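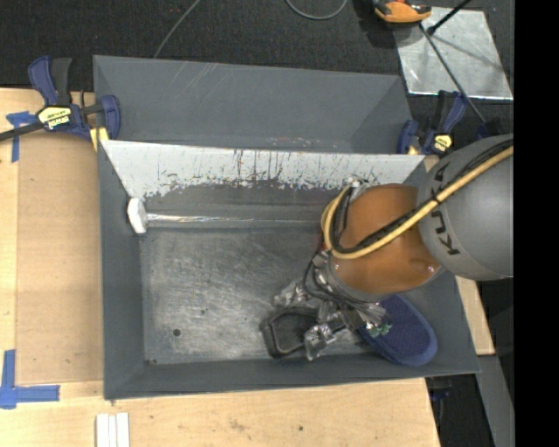

Flernedby, April

The Baron bin-picking cell is for shops that want to plan their spending before they fall in love with a robot, and we say that fondly, having done it the other way round ourselves. The package covers the gripper, the bin and the fitting work. Many customers already own an arm, KUKA or otherwise, so we quote the arm separately and leave it off entirely if you have one.

Please budget for the bin as carefully as for the rest. Ours is gray metal with sloping walls and a divider, and yes, metal bins get scratched and scuffed with use - we treat them as a wear item, order number 294, and suggest putting a spare on the first order. Two bar clamps will hold one to a tabletop perfectly well while you are still deciding where everything should go, so there is no need to pay for a welded stand in your first year.

Mixed items are where the planning gets interesting! A long-handled tool and something flat and oval ask quite different things of a pair of fingers, so do send us a box of your own goods (up to 16 items) with your inquiry. The Rajput finger set, order number 73, can be added later.

Lead times are longer for the Promholm controller, so mention it early if you need one. A deposit of $500 holds your place, and it comes off the final invoice.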